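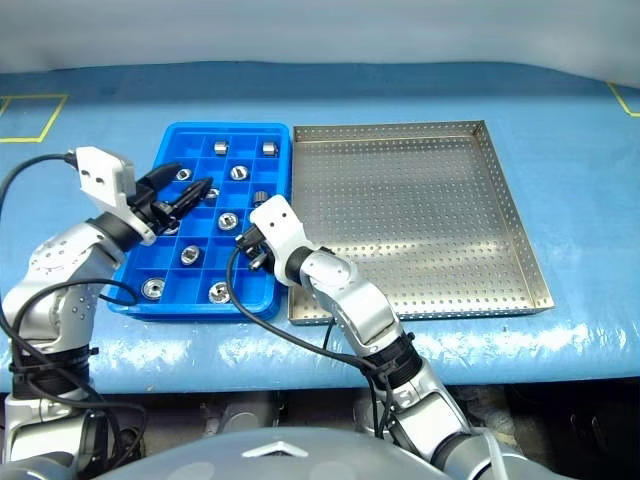

## 4. Sorting small parts at the bench

Read this section once before you touch anything. It is shorter than the time you will spend on your hands and knees looking for a bushing.

### 4.1 What you need

- One blue divided tray
- One perforated stainless-steel tray
- The parts for your job, with the Foden pick sheet (form 262)
- A clear bench

### 4.2 Setting out the trays

1. Wipe down the bench cover. It is smooth, and a ring set down on its edge will take the opportunity to travel.
2. Put the blue tray and the steel tray side by side, with a finger's width between them. Wider gaps collect washers.
3. Keep both trays clear of the yellow tape toward the back of the table.
4. Check every cell in the blue tray before loading. A part left over from the last job looks exactly like a part from this one.

> **Note:** The blue tray has no front or back until you give it one. Pick a side, put a dot of marker on the rim, and stay loyal to it.

### 4.3 Loading the blue tray

1. Place one part per cell. The cells look roomy enough for two, and they are, but you will be the one prying them apart.
2. Lay rings, nuts and washers flat, with the hole facing up.
3. Lay short bushings on their sides if you plan to lift them by the curved face. Stand them up if you need to check the bore.
4. Stand knurled parts on end. The knurling marks anything it rolls against, including the part you just inspected.
5. Leave empty cells empty. They are not for screws, paper clips or lunch.

> **Caution:** Do not carry a loaded tray one-handed. The walls are there to separate the parts, and they have no opinion about gravity.

### 4.4 Moving parts to the steel tray

1. Start at the far row and work toward yourself, so that you are never reaching over parts you still have to move.
2. Lift each part straight up until it clears the dividers. Dragging it over the wall works right up to the moment it flips into the neighboring cell.
3. Set it down in the steel tray. Dropping is quicker and louder, and it dings the edges.
4. Tick the part off on the pick sheet as you go – memory is not an approved counting method.

> **Caution:** Anything small enough to fit through the perforations stays out of the steel tray. Use a lidded Lachance cup for those.

If your count comes up short, look under the steel tray first, then in your cuffs. Missing parts go on form 157, signed by Ekow Sulemana, who will ask whether you checked your cuffs.

Continue to section 5, Rinsing and drying.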